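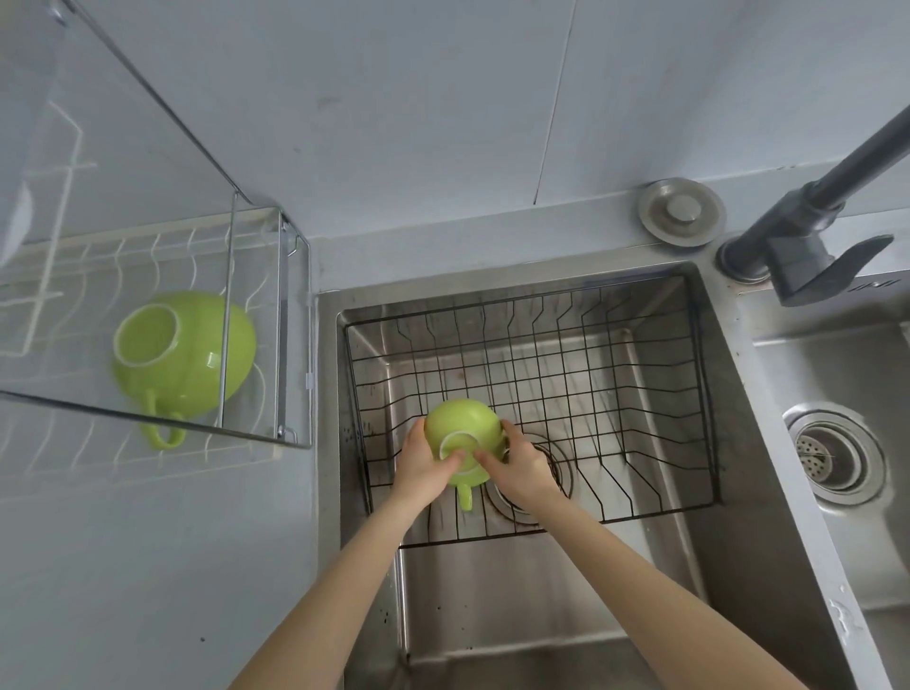
Green mug, bottom up, over the rack in the sink.

tinkerdad160
So is any machine doing this yet? I mean plain old mugs, by hand, at a normal kitchen sink. My brother-in-law swears the Prisico arm at his shop could do it tomorrow. I said no way.

mossyoak
Depends what you call "doing." We have 2 Rasport units on the line at work and they flip parts all day, but every part shows up in the same spot facing the same way. A mug on its side in a drying rack, handle pointing who knows where? Good luck.

Arwood_fan
Disagree with mossyoak. Grabbing a mug is old news. I've watched an Arwood do it over and over at a trade show in November and it only missed once. Price is the problem, not skill.

tinkerdad160
A trade show table isn't a sink though! Mine has wire everywhere, a faucet in the way, and shiny steel that I bet messes with the sensors. 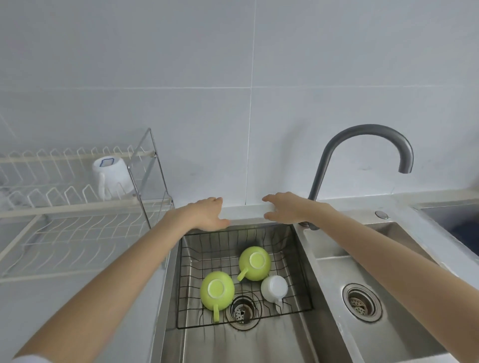 And then think about what comes after you grab it. You've got cups upside down next to each other with the handles pointing different ways, and you have to work the faucet without knocking into any of them. My kid does that at 9 — grumbling the whole time, sure, but she does it.

Arwood_fan
Your kid also breaks stuff lol

tinkerdad160
Fair.

pressbrake_pete
I run a shop and I'd pay for one that just cleaned up the benches. Had a Sarpong rep in here promising me 100 percent pickup on loose tools. I handed him a coil of air hose and he changed the subject.

mossyoak
Ha, yep. Anything floppy. I'd take a slow one if I could leave it alone overnight.

Arwood_fan
Slow I can agree on. Who cares if the mugs take an hour? I still say they're closer than you guys think.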